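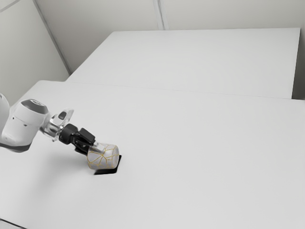

July 16, 2019

Gripper comparison in the simulator, second go. Same arm, same cup, same black mat, and the only thing swapped is what's bolted on the end. The Pimoteo two-finger went first, then the Nomidis, which has softer pads and a longer reach (and a model file that took me half the morning to import, because its units were in inches. Inches!).

The task is the cup-to-mat one again: pinch the rim, carry, set down. I've been letting both of them come in at a slant so the cup tips on the way, as the straight-down approach was too easy and told us nothing last time.

Left the Pimoteo going over lunch and got 1,394 placements logged, which is plenty. Haven't sorted them yet. From the ones I sat and watched, the grasp is fine and it's the letting go that's messy. When the cup comes down tilted, the base edge touches first and the fingers want to open before it has settled. I added a short pause before release, six time steps, and it looked a lot calmer. Want to try it longer.

The Nomidis holds on better but the pads drag on the rim when they open. Might be real, might be my friction value, which I more or less guessed. Could somebody measure a pad properly on the Balogun rig? I'm not trusting any drag numbers until then.

Also the wrist camera view is useless at this angle, the fingers block most of the mat. Try the fixed one from the side.

To do: rerun both with the same pause, fix the units in the shared folder, and ask Zaltholm if they'll lend us the real gripper before October.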